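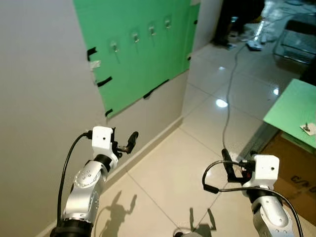 I have been meaning to write about my job for ages, and my sister keeps telling me that the handful of people who read this blog would rather hear about work than about my tomato seedlings, so here goes.

For those who don't know, I work at Plostance, in the department we all still call the key room. We look after keys for landlords, property managers and a couple of small hotels. They come to us in envelopes and boxes and sometimes in a sandwich bag. We match each one to a card, hang it up, take it down when somebody needs it, and send it back out again. I've been doing this for 7 years and I like it more than I ever expected to (I have always been a sorter, ask anyone who has seen my button tin).

Last June we were told that the company was going to start teaching robots to do some of the handling. There was a meeting with sandwiches. I remember that everyone was very polite and hardly anyone ate. We had 852 keys in active circulation at that point and a backlog that was making all of us short with each other, and still, when you hear that word in a meeting, your stomach does what it does.

The system is called Tang, and it is a pair of arms. I had pictured something sleek and quick. The first morning I stood there with my coffee and watched it go after one small hook, and I caught myself holding my breath the way I used to when my nephew was learning to use a spoon. Hooks are hard! They are thin and shiny, and they catch the light differently depending on where you stand. I had been hanging things on hooks my whole life without giving it a thought.

What changed first was my day. I used to be on my feet at the wall from the minute I came in. Now I spend the first 30 minutes setting things out and going over the list of what gave trouble the day before, and I write notes on it, real sentences, which Jinlong Wan reads and takes seriously. Jinlong is the engineer who looks after Tang on our side of the building. He asked me early on how I tell two nearly identical keys apart, and I said I just know, and he waited, very patiently, until I worked out that I look at the shoulder of the key first and the teeth second. It felt nice to be asked. In all my years there I had never had to put it into words.

It has been harder for some of us than for me, and I don't want to paint it all rosy. The late shift used to be a place where people talked. You could hang keys and have a whole conversation about somebody's divorce. Now there is more watching and more stopping to reset things, and it breaks up the talk. Two of my coworkers moved over to the front counter, one gladly and one less so. The one who went less gladly still comes back at lunch to see how we are getting on, and she has strong opinions about the way Tang picks things up off a flat table.

She has a point, too. A key lying on a table is a thin little thing, and there isn't much to get hold of. When it is sitting on top of its card you also have to take the key and leave the card where it is, and I do that with a fingernail and a sort of slide that I could not explain to Jinlong if he gave me a month.
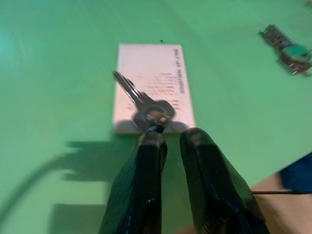
Did anybody lose their job over this?

So far the whole key room is still employed at Plostance, though as I said, not everyone is doing the work they were hired for. Management has put in writing that this holds through the end of the year, and after that I know as much as you do.

My wrists are better, I will say that. I used to go home and run them under the warm tap before I could start on supper, and I can't remember when I last did. I still do the odd ones by hand, the old heavy keys and anything that comes in tangled up with three others, and I have gotten a bit possessive about those. I've asked Jinlong if I can sit in when they start on the envelopes in the spring, and he said he was going to ask me anyway.

Seedling news next time, for the two of you who wanted it.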